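**Wasska Teaching Station**
Available to staff and registered research students

The Wasska station is provided for recording demonstrations of grasping and sorting tasks. The operator guides the arm by hand or drives it remotely with the Felero controller, and each attempt is stored as a separate episode.

| Item | Detail |
|---|---|
| Teaching modes | Hand guiding; remote control |
| Session length | 2 hours |
| Stored task sets | 16 |
| Episodes in the current bin-picking set | 279 |
| Booking code | Dralell 9 |

Users must complete the induction given by Weronika Ziółkowski before their first booking. Remote control may be used only when the operator has a clear view of the bin. Objects should be spread over the bin floor before recording begins, and the gripper should start open, with nothing between the fingers.

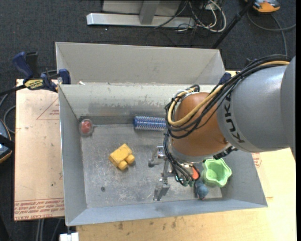
Failed grasps should be kept and marked as such. Episodes must not be trimmed on the station itself; editing is carried out afterwards in Bălan, where the original recording is retained.

Requests for additional objects or a change of gripper should be sent to Funmilayo Onyeka. The station is closed to bookings in March for servicing.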